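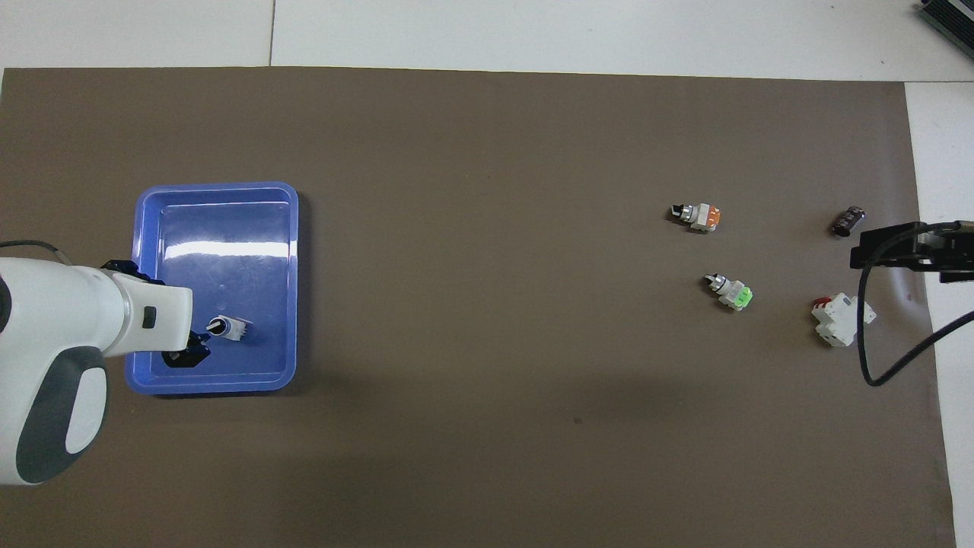

## Robotics club, a thread, 1/12

Term project update from the Pillcombe College automation club. The brief: sort a mixed lot of electrical bits into trays, by type, without a student's hand touching anything. We're on the white push-button switch, blue tray. We've been on it since February.

**2/12**
Our rules say a part counts once it's in its tray and the gripper has let go. The second half of that sentence was added after a long discussion with Tolera Demissie, who had a very high score at the time.

**3/12**
Current best run: 35 parts placed out of 57. That's a credit average. My own transcript would be thrilled.

**4/12**
The push-buttons are the worst of it. Round at one end, boxy at the other, and they roll just far enough to make your grasp pose a historical document.

**5/12**
The green one and the orange one are the same job as far as the gripper's concerned. The classifier disagrees, and has decided the orange one is a circuit breaker. The real circuit breaker, white with a red toggle, it calls "unknown". Fair enough, I've had group assignments like that.

**6/12**
Glare update. The overhead lights bounce off the floor of the blue tray and the vision code reads the streak as a part. It has tried to pick up the light. Twice with real confidence.

**7/12**
Nevzat Şimşekoğlu suggested turning the lights off. We did. It then couldn't find the tray. Lights are back on, and he's been put in charge of lining the tray with something matte.

**8/12**
The brown mat stays, before anyone asks. We tried the bench bare and white parts on a white tabletop went about as well as you'd reckon.

**9/12**
The little dark brown cylinder is in the set because our supervisor thought we were getting comfortable. Dark brown part, brown mat. Cheers for that.

**10/12**
Cable note for the first years: leave slack at the wrist. More than that. The loop over the top looks daggy and it's staying - the tidy version pulled tight on every long reach and stopped the arm dead.

**11/12**
Regional heat is at Paseck. Menulska High are entering too, and their arm is called Tilahun. Ours is called "the arm". Naming suggestions open, keep them printable.

**12/12**
Next session starts at 4 pm. Bring your laptop charger, and if you borrowed the 2 mm hex key, bring that as well. You know who you are, Tolera.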